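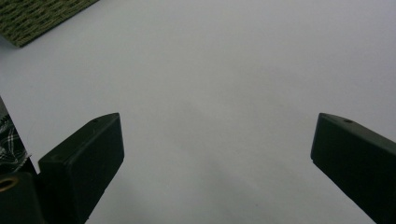
Kneževič, holiday-let host, Tronham

How to get your cottage ready for its first guests

We've been letting our little place near Tronham for a good few summers now, and I still get a flutter before every new booking! If yours is about to go live, grab a cuppa and work through these in order.

Step 1. Sleep there yourself
Spend a Sunday night in the guest bed, with the guest pillows, and cook tea in the guest kitchen. We did this at Ondosach and found we'd bought six bowls and no colander (and that the neighbour's rooster starts at 4.30).

Step 2. Set a cleaning fee and a bond
Ours are $140 and $100, and we put both in the listing where people will see them before they book. It saves an awkward email later on.

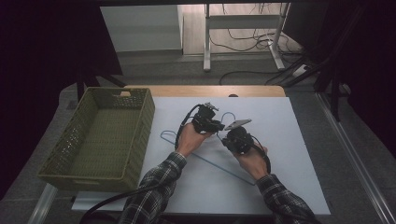
Step 3. Write the welcome book
Keep it short. Bin day, the wi-fi password, how to coax the hot water along, and your favourite bakery. Ours grew to such a size that I had to start again, so learn from me there.

Step 4. Sort out the keys
A key safe by the side gate suits late arrivals. Change the code after each stay, and message it through on the morning your guests set off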